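Re: [arm-users] narrow hand vs. wide hand in the kitchen sim

On the narrow hand question, I did get through the comparison before the new build went out, so answers are below. The earlier message first, for anyone who joined in October:

> We are deciding between the Dekstead hand and the Monetti hand for
> countertop work. Same arm, same controller, only the hand changes.
> Has anyone run both in the kitchen sim? I mostly care about two things:
>
> 1. clearance near tall objects (paper towels, faucet)
> 2. whether the default approach height is usable with small soft items
>
> We don't have the real Monetti hand yet, so sim numbers are fine for now.
> Also, is the Song controller still dropping waypoints when the wrist is
> close to its limit? We saw that last spring and went back to Matel.

I ran 511 trials in total, split between the two hands, with object positions shuffled on each reset. Everything was done with the Matel controller except one batch, which I'll get to.

**Clearance.** The paper towel roll is the problem, more than the faucet. It stands right behind the cutting board, and the wrist has to come in near it for almost any target on the upper part of the board. Both hands can do it. With the Monetti hand you need to turn the wrist before you come down, and the stock planner does not do that for you. I added a waypoint above the front edge of the counter and the contacts with the roll went away in all but 9 trials. Those 9 were all Monetti.

The elbow is not an issue for collisions, but it does block the view. From the front camera it covers part of the sink, and there are poses where you can't tell from the picture how far the hand is from the board. Use the depth readout or add a second camera on the refrigerator side.

Two renders from the kitchen, arm over the counter in both:

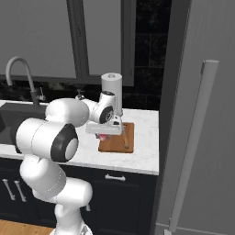
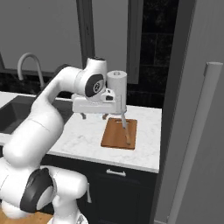

Qianru Yu
sim and tooling
list archive and build notes are in the usual place

**Approach height.** The default is too high for small soft items. The hand stops, closes, and catches only the top of the object, and then the object rolls. I lowered it by 2 cm for both hands and left it there. If you go lower than that, the fingers start to touch the board on the far side when the wrist is tilted even a little. The config key is the same for both hands, but the Monetti file measures from the palm and the Dekstead file measures from the fingertips. Check which one you are editing. I lost most of a morning to this.

**Grip on soft objects.** Don't read much into the sim here. The soft body settings are whatever shipped with the build, and changing the friction value moved the results more than changing the hand did. I would not pick a hand on this until you have a real one on the bench.

**Song controller.** Yes, it still drops waypoints near the wrist limit. I ran one short batch with it and saw the same thing you did. It skips the waypoint, goes straight to the next one, and writes nothing to the log. Slowing down the last joint helps some. I went back to Matel for the rest.

If I had to choose today for countertop work I would take the Dekstead hand, mainly because it needs less planner work near the roll. If your objects are mostly out in the open, the Monetti is fine and the config is easier to read.

Two things I did not test: picking anything out of the sink, and pulling the drawer. The drawer pull is low enough that the arm base gets in the way from where I have it mounted, and I didn't want to move the base halfway through. If somebody has a base position that reaches both the drawer and the back of the counter, please post it.

I can send the reset script and the changed config files to anyone who wants them. They work on the current build only. On the older one the faucet has a different collision shape and the clearance numbers will not match.

Qianru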